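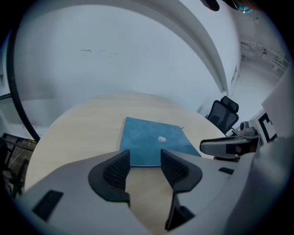

Mesa redonda de madera clara, de canto curvo y veta poco marcada.

Gasutow: niveles sonoros en salas de uso compartido
Octubre. Mantenido por Boonmee Sukprasert

Resumen

Gasutow reúne mediciones de nivel sonoro en interiores, tomadas en salas de reunión, de estudio y de trabajo en grupo. Contiene series temporales de nivel equivalente con ponderación A, percentiles por intervalo y una ficha por sala con datos de uso y acabados. No incluye audio. Las señales se procesan en el propio registrador y solo se exportan los valores agregados.

La versión actual cubre 54 salas repartidas en siete edificios. El edificio Khamphan es el que más salas aporta y el único con mediciones en todas las plantas.

Contenido del repositorio

sesiones.csv: una fila por sesión, con identificador de sala, franja horaria, número de ocupantes declarado y estado de la ventilación.
niveles.csv: una fila por intervalo, con LAeq, L10, L50, L90 y LAmax.
salas.csv: ficha de cada sala (volumen, altura libre, tipo de techo, pavimento, material del mobiliario principal).
calibracion.csv: comprobaciones previas y posteriores a cada sesión.
scripts/: lectura, validación y agregación.

La clave común es id_sala. En niveles.csv y calibracion.csv hay que usar además id_sesion; las uniones hechas solo por sala duplican filas.

Protocolo de medición

Cada sesión dura 900 segundos y se divide en intervalos de 30 segundos sin solape. El micrófono se coloca a la altura del oído de una persona sentada, separado de paredes y ventanas. Si la sala tiene una sola mesa, el punto de medida se sitúa junto a ella y nunca encima: la reflexión del tablero altera las bandas altas, sobre todo con superficies lisas.

El registrador Drestix se ajusta en respuesta temporal rápida (Fast). La comprobación con calibrador acústico se hace al empezar y al terminar. Cuando la deriva entre ambas supera el umbral fijado en scripts/umbrales.toml, la sesión se conserva, pero el campo valida pasa a 0.

La ventilación se registra como apagada, media o máxima. En los edificios con regulación automática se anota el valor «auto» y no se intenta inferir el régimen real.

Ficha de sala 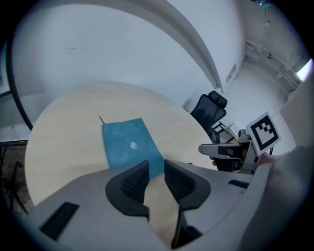
Mesa redonda con tablero beige de veta clara, en una sala de paredes blancas.

El campo mobiliario admite cuatro valores: madera, metal, plastico y mixto. Se refiere a la superficie horizontal de mayor área, con independencia de la estructura que la soporta. La forma del tablero va en un campo aparte (forma_mesa), que se añadió a petición de usuarios que modelaban el campo cercano y queda vacío en las fichas antiguas.

Para paredes y techo se consigna el acabado visible. No se han hecho catas ni se ha consultado la documentación de obra, de modo que pared_acabado = «pintura» puede corresponder tanto a un tabique ligero como a fábrica. Quien necesite coeficientes de absorción debe estimarlos por su cuenta; el repositorio no los proporciona.

El volumen se calcula a partir de medidas con distanciómetro láser. En salas de planta irregular se descompone en prismas y se suma. Los nichos y armarios empotrados se excluyen.

Formato y unidades

Todos los niveles se expresan en dB referidos a 20 µPa, con un decimal. El separador decimal es el punto y el de campos, la coma. Codificación UTF-8 sin BOM. Las horas son locales y no se ajustan por cambio estacional; la columna franja contiene solo «mañana», «tarde» o «noche».

Los valores ausentes se dejan en blanco. No se usa -99 ni ningún otro código numérico.

Uso

Los ficheros pueden leerse con cualquier herramienta que admita CSV. Para quienes trabajen con Bomon se incluye un perfil de importación:

bomon import --perfil scripts/gasutow.perfil datos/

El perfil comprueba las claves, descarta las sesiones con valida = 0 y genera una tabla única. Para mantener las sesiones no válidas, añádase --sin-filtro.

Los niveles no deben promediarse aritméticamente. El script agrega.py calcula la media energética por sesión y por sala; los percentiles se recalculan sobre la distribución de intervalos y no coinciden con los que se obtendrían de la señal continua.

Limitaciones conocidas

La ocupación es la declarada por los usuarios al empezar. Las entradas y salidas durante la sesión no constan.

Las salas con puerta de vidrio están sobrerrepresentadas. En dos edificios la medición se hizo solo por la tarde, por lo que cualquier comparación entre franjas debe excluirlos o tratarlos como estrato propio.

El ruido de fondo de las salas más silenciosas se acerca al suelo de ruido del equipo. Los L90 de esas sesiones llevan la marca suelo = 1 y conviene leerlos como cota superior.

No se dispone de tiempo de reverberación. Hubo un ensayo con ráfagas interrumpidas en Khamphan, pero los resultados no eran repetibles y se retiraron.

Privacidad

No se almacena voz ni ninguna señal de la que pueda reconstruirse. Los identificadores de sala son internos y no siguen la numeración de los edificios.

Cambios recientes

Corregido el cálculo de L10 en intervalos con muestras perdidas.
Unificada la grafía de «plastico» (sin tilde) en salas.csv.
Añadido el campo suelo a niveles.csv.

Citas y licencia

Cítese como: Sukprasert, B., Gasutow: niveles sonoros en salas de uso compartido. Los datos se distribuyen con licencia CC BY 4.0; los scripts, con licencia MIT.

Relacionados
Gasutow: guía de campos
Perfil de importación para Bomon
Drestix: notas de calibración
Plantilla de ficha de sala

Contacto: a través del gestor de incidencias del repositorio | © Boonmee Sukprasert | Volver arriba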